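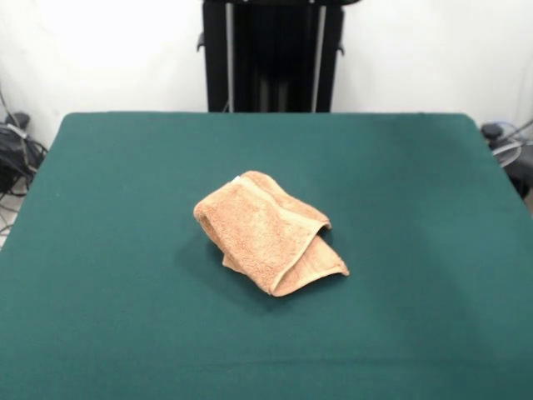

Tan terry towel, folded over, on the green cloth.

Cendisine towel folds - README

Last touched Mar 17, 2022. Replaces the older notes, delete those if you still have them.

What's in here
Pictures of folded towels on a green table, plus a text file with one line per towel. Terry cloth only for now. Flat weaves are in Diser, separate download, dont mix the two.

Folders
zanton - towels, main set, 70 folds
carhuamaca - same idea, other table, 68 folds
Two folds in carhuamaca got pulled, labels didn't match. Numbering has gaps, leave it.

Labels
Four fields per line: fabric, color, fold, neatness.
fold is one of flat, half, quarter, bundle. If the layers don't line up it's still whatever fold it is - put the mess under neatness.
neatness runs 1 to 4, 4 is shelf-ready. Puffy or lopsided gets a 2. Judgment call, we argued over plenty of these.
color is plain words. tan, navy, white. No "camel", no "sand".
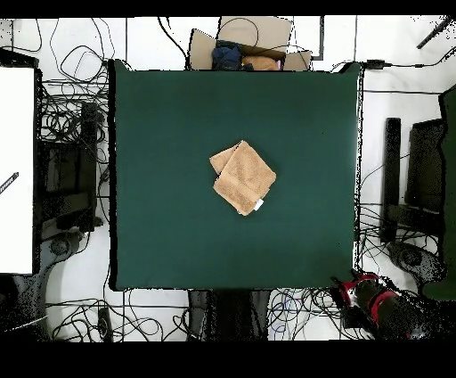 Corners are the hard part of labeling. A towel turned on the table is not a different fold, so ignore the angle and look at how the layers sit. With the tan one lying like a diamond, the flap sticking out at the upper left is a layer that doesn't match up, so it drops the neatness score and leaves the fold field alone. Care label showing at the bottom corner - write "tag out" at the end of the line. Things in the cardboard box past the table edge don't get a line, only what's on the green.

Known problems
Tan is over-represented. More navy is coming, probably September.
Some hems are hard to tell from fold edges on thick pile. Hem is the smoother band, look for that frist.
Older lines say "tag" and newer ones "tag out". Same thing, will fix.

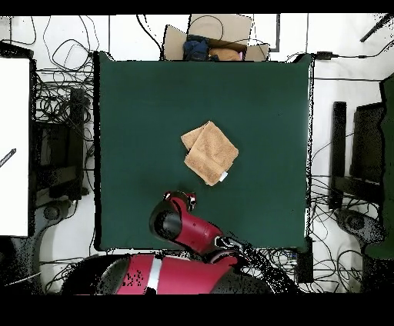

Roughly square stack, corner flap offset, tag out.

Using it
Fine for teaching, class projects, papers. Say Cendisine somewhere. Keep the README with the files if you pass them on.

To do
- merge tag wording
- recheck the 2s in zanton
- hand towels vs bath towels, needs a size field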